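Gratitude tray

A gratitude tray, also sold as a comfort tray or small-joys tray, is a shallow box or dish in which a person keeps a handful of everyday objects that are said to lift the mood. Typical contents are a bracelet, a candle, a scented roll-on, a tea bag and a card with a kind sentence on it. The practice belongs to the wider field of self-care and home lifestyle products, and it has been promoted mainly through blogs, gift shops and subscription boxes. Supporters describe it as a daily ritual. Critics describe it as a way to sell trays.

Origins

The term has no agreed first use. People have kept small treasured things together on dressers and windowsills for a very long time, and several sellers point to this as proof that the gratitude tray is an old tradition. The claim is weak. Keeping rings in a saucer is old, but the printed instructions, the set order of handling the objects and the monthly refills are recent and commercial.

The version best known to shoppers is usually credited to Celeste Gallardo, a gift shop owner in Dilldale, who began selling filled trays under the name Jumosano. Her own accounts of how it started do not match. In one, she put the first tray together for a friend recovering from surgery. In another, the first tray was a display piece for a slow-moving line of bracelets, and customers kept asking to buy the whole thing. The second story is less touching and fits better with what the shop was selling at the time. A rival seller, Gamlow, has said that it offered a similar product earlier, though the catalog page it points to shows a soap dish.

Contents and layout

Jumosano's original tray held 9 objects, each assigned to one of the senses or to what the leaflet calls "the inner senses," a group that is never defined. Later editions cut the number, raised the price and added a booklet. Gamlow's version leaves the choice of objects to the buyer and supplies only the tray and a set of cards.
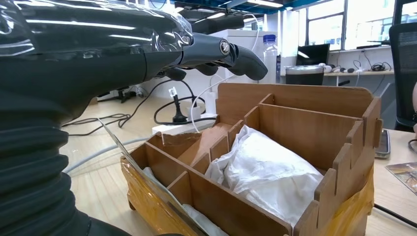
Sellers disagree on whether a tray should be open or divided. The open style, favored by Gamlow, is meant to let the objects "speak to each other," a phrase that appears on the packaging with no further help. The divided style keeps chains from tangling and stops scented items from rubbing off on paper ones, so it has at least a practical case behind it. It needs no special product either. A plain wooden organizer box with three dividers and slotted corners, like the one in the photo, has all the room that most of the branded trays offer, and the packing tape along its lower front edge would bother only a buyer who wanted to give it as a present. Branded trays are often made in much the same way and differ mostly in the finish and in the word stamped on the lid.

The daily ritual

Instructions vary, but most follow the same pattern. The user sits down with the tray in the morning, picks up one object, holds it for a short time and names something good connected with it. Jumosano's booklet recommends doing this for 30 days without a break before judging the results, and advises anyone who misses a day to start over. Some readers have noticed that this makes a bad result hard to report, as a person who gave up on day 27 is told that the method was never properly tried.
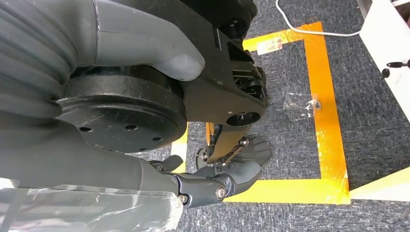
The booklet also suggests swapping out the objects every October, when "the heart turns inward." Refill sets go on sale in the same month. Gamlow does not ask for a yearly change, but its cards are dated, and they run out.

Claimed benefits

Sellers have linked the trays to better sleep, steadier moods, less time on the phone and warmer marriages. None of these claims comes with a test that an outsider could check. The most quoted support is a survey of 40 Jumosano customers, all of whom had already bought a second tray. They were asked how much happier they felt, with answers running from "a little" to "life-changing." There was no box for people who felt the same as before.

There is nothing strange in the idea that stopping for a few minutes with a cup of coffee and a pleasant object might improve a morning. The doubt is over what the tray adds. A person who sits quietly with the coffee and no tray has given up very little, and none of the sellers has compared the two.

Defenders answer that the tray works as a reminder, and that a thing bought and set out on a table is harder to ignore than a good intention. This is fair as far as it goes. The same has been said of exercise bikes.

Reception

Lifestyle writers have mostly been kind to the trays, often in posts that also carry a discount code. A more critical piece on the review site Lucero, dated January 5, 2018, took apart a Jumosano gift edition and priced the objects one by one. The bracelet was found to be the same as one sold on its own elsewhere in Gallardo's shop for a good deal less. Gallardo replied that customers were paying for "the gathering" - that is, for the work of choosing - and the shop later put that phrase on its price tags.

Readers' comments under the review were split. Several owners wrote that they knew the tray was overpriced and liked it anyway. Others said they had kept the tray, thrown out the booklet and now used it for keys.

Related practices

The gratitude tray is sometimes confused with the memory box, which holds keepsakes and is usually kept closed, and with the gratitude jar, which holds written notes. The jar is the cheapest of the three, and perhaps for that reason it is seldom seen in gift shops.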